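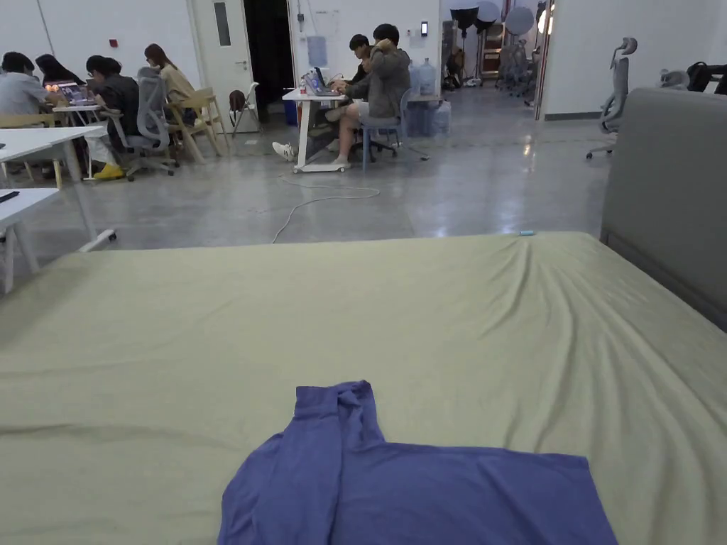 Fiten rang at six in the morning to say the big lathe had stopped again, and would I come in before the day shift got wind of it. I'd been at Nieto Gears since I was sixteen, so I knew what "stopped" meant when Fiten said it. It meant he'd been fiddling. I had my blue top laid out on the bed, one sleeve pointing up as if it had a question, and I stood there with the phone against my ear, wondering whether to put it on or get back under the covers. I put it on. It's a good top for lathes – long in the arm, and I don't mind what gets on it.

The works is at the bottom end of Fovatdale, past the chapel and over the bridge, and I walked it in the dark with half a slice of toast. Fiten was waiting by the side door with his coat on, which told me the heating was off too.

"I only wanted to hear it run," he said.

"And did you?"

"For a bit."

The lathe was a Nerkier, 50 years old and built like a church. Old Mr Nieto bought it second-hand the year he took on the unit, and the story goes that he slept next to it the first night in case the seller changed his mind. It had two faults that I knew of. One was the clutch, which slipped in cold weather, and the other was Fiten, who loved it and couldn't leave it alone.

I got the cover off and had a look. He'd tightened everything. I mean everything, even the bolts that were only there to hold the nameplate on! I backed the clutch off a quarter turn, then a bit more, and sent him to put the kettle on so he'd stop breathing on my neck.

Adeel Bukhari came in while I was still on my knees. He'd run the place since the old man retired, and he had a letter in his hand, the sort with a window in it.

"There's a buyer for the Nerkier," he said. "A museum. They want it in April."

Behind him I could see Fiten in the doorway with two mugs, not moving at all.

"Does it go?" Adeel asked me.

I wiped my hands down my sleeves and looked at the clutch, and then at Fiten.

"Not yet," I said. "Might need a fair while, this one."

Adeel folded the letter up and took one of the mugs, which was mine.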